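Posted 18 Jan 2019

The new girl at work has two fingers and no opinions

So a few of you asked how things are going since Flemstead got the automation bug, and I keep promising to write it up, and then I get home and fall asleep on the couch. Tonight I have tea and a blanket, so let's go!

Quick catch-up for anyone new: I've been on the folding side for nine years. Towels, baby stuff, whatever comes through the door in a bag. Last January Rūta called us all into the break room and said that Lallero (that's the robot, or it will be) is going to learn folding from us. Not from a manual. From our hands, more or less, except our hands are now holding a gripper.

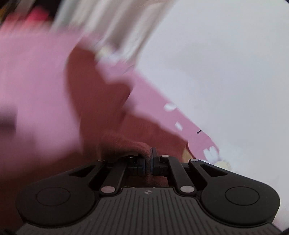
Maarja cried in the parking lot after that meeting. I didn't, but I did eat an entire sleeve of crackers in my car. We all figured we were training our way out of a paycheck, and I'm still not a hundred percent sure we aren't. What we got in writing is that our hours hold for three years, and anyone who moves over to the teaching side gets a bump in pay. I moved over. I like money.

The weird part is how slow you get. I can fold a towel while yelling at Aivar about the radio — I've done it thousands of times — and suddenly I'm picking at one corner like I've never met fabric before. You lose all the feel. With bare fingers I know if I've grabbed one layer or two. With this thing I have to look, every single time.
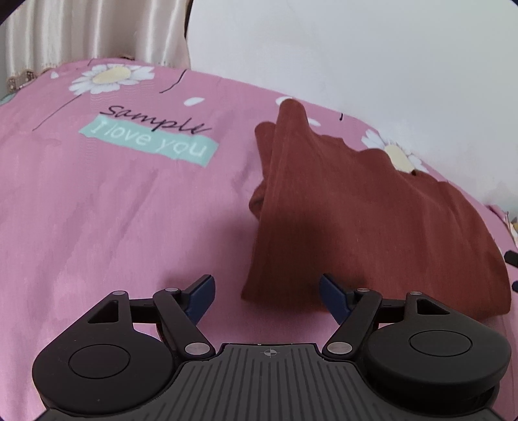
Going in for the brown one, on the daisy sheet.

My wrists are happier, I'll give it that. My neck is not. Ivars keeps telling us to take breaks and we keep forgetting, so now he just walks in and stands there until we put everything down.
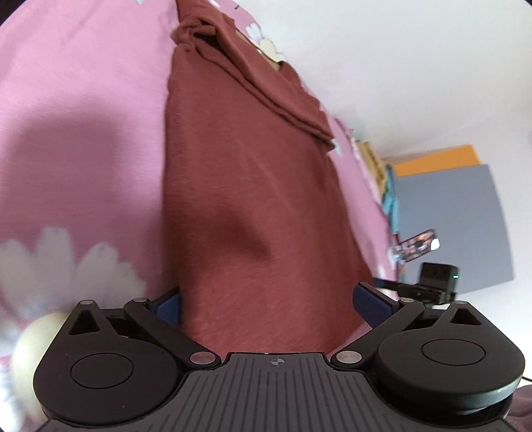
What I didn't see coming is that people ask me stuff now. Nine years of folding and not one manager wanted to know how I do it, and last week Vija sat with me for an hour asking why I grab where I grab. Take a soft, fuzzy piece like the maroon one, with both blue pads pinching it so it bunches up in between. I had to explain out loud how much bunching is fine and how much means start over, and I'd never put that into words in my life! She wrote it all down, too.

Anyway, the tea's cold. Maarja is thinking about coming over to the teaching side, and I've promised to save her the good chair.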